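Powell Print Room Opens Exhibition of Early City Engravings

POWELL - The Rumia Museum will open a new exhibition of hand-colored city views in March, with 126 engravings and etchings on display in the Powell Print Room.

The prints show markets, bridges, churches and wharves as artists recorded them more than 200 years ago. Most came to the museum from the Pruvel family, who collected street views for 60 years. Many have never been shown in public. 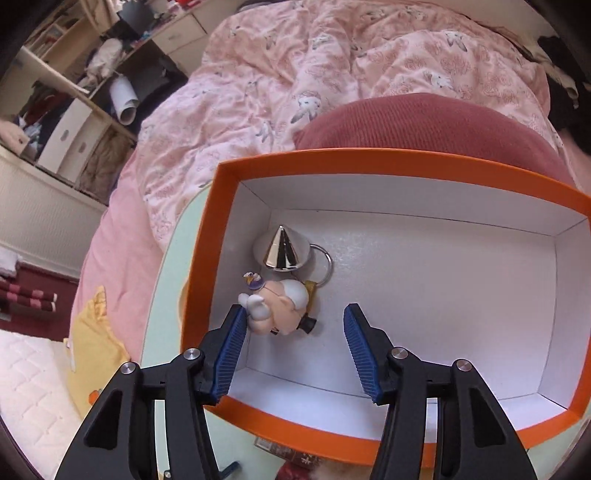
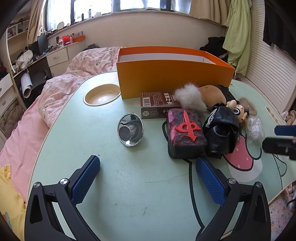
Orange box with white interior, seen in both photos.

"Several of these views were colored by more than one hand, and you can see it when two copies hang side by side," said Eleri Gwilliam, curator of prints. "We have hung 11 pairs that way."

The exhibition also includes three copper plates and a subscription list naming 900 buyers of the original series. Paper conservation was paid for by the Vukora Fund.

Admission is free. The Print Room is closed on Sunday. Group visits - including school classes - should be booked in advance through the museum's front desk.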